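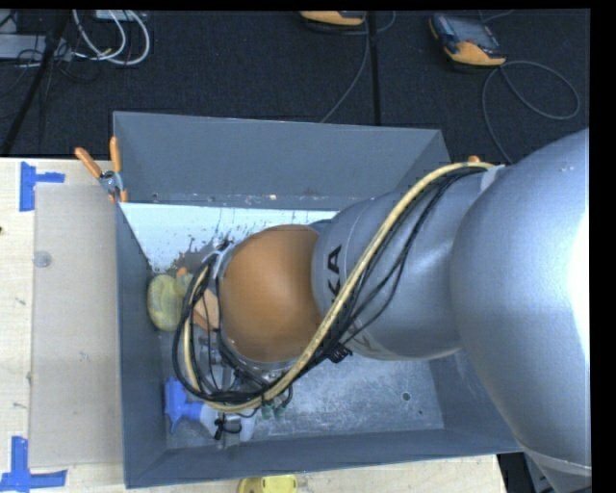
Robot arm and open gray metal bin on a pale wooden tabletop.

Indgate Storage – Frequently asked questions

Last updated: Mar 8, 2021

Please read this page before you write to us. Most of the questions we receive have their answer on it. If yours is missing, the contact details are at the end.

What sizes of rooms do you have?

We have small, medium and large rooms. A small room is good for the contents of a bedroom, and a large room takes the furniture of a normal family apartment. There are 373 rooms in the Villalba building, on two floors. The elevator is wide enough for a double mattress standing on its side, but please measure a long sofa before you come.

I don't know which size I need. Can I see the rooms first?

Yes. Write to us one day before and Darcy Nguyen will show you a free room of each size. People usually guess too big. If you made the wrong choice, you can change to another room in the first 46 days without paying the change fee.

How much is the deposit?

The deposit is one month of rent. We send it back to the same account it was paid from, after the room was checked. We cannot send it to a different person, also if you both ask us in writing.

What is the shortest time I can rent?

One month. After the first month the price is counted by the day, so if you leave in the middle of the month you pay only until that day.

How do I end my contract?

Send an email or fill in the paper form at the desk. The notice is 14 days. It starts on the day when we receive your message, and you will get an answer that confirms this date. If you have not received the answer in two working days, please call, as your message is maybe in our spam folder.

When can I enter?

From 6 in the morning until 10 in the evening, every day of the year. Your door code works only in these hours. If you are still inside at 10 you can go out normally, but you will not be able to come back in until the morning.

I forgot my code.

Call the desk and have your contract number ready. We do not give codes by email. The contract number is on the top right of the first page and also on each invoice.

Can another person use my room?

You may name up to two people who can enter without you. They each need to come to the desk once with an identity document. Only the person who signed the contract can end it or add new names.

What am I not allowed to store?

Food that can spoil, plants, animals, gas bottles, fuel, paint thinner, fireworks, and car batteries. Lawn mowers and motorcycles are allowed when the tank is empty. Dry pet food is also not allowed, even in a closed container – we had mice in December and we do not want to have them again.

Is it heated?

The building is kept above 50 degrees Fahrenheit in winter. It is dry, but it is not a climate room. For oil paintings, old photographs and string instruments we advise you to ask a specialist.

How should I pack a mattress?

Clean it, let it dry completely and put it in a cotton or paper cover. A thick plastic cover can keep moisture inside. Do not put boxes on top of it. The same is true for pillows.

Do you sell boxes?

Yes, at the desk. We have the Clorkari cardboard boxes in two sizes, tape, and covers for chairs. Unused boxes can be returned if they are still flat. The Plemano wardrobe boxes are not in stock at the moment and we do not know yet when they will arrive.

Am I insured?

Basic insurance is included in the rent. It covers fire, water from pipes and break-in. It does not cover cash, jewelry or damage from bad packing. If your things are worth more than the limit in your contract, you can pay for a higher limit, or bring a letter from your own insurance company.

Where can I park?

Behind the building, by the loading door. The places there are for one hour. Vans should use the left side, because the gate of the neighbor opens to the right.

I received an invoice with a mistake. What should I do?

Do not pay it yet. Write to Joni Honkanen at the Villalba desk with the invoice number, and he will send a corrected one. The due date moves with it, so there will be no late fee.

How to contact us

By telephone, extension 568, or at the desk on the ground floor. The desk is closed for lunch from 12 to 1.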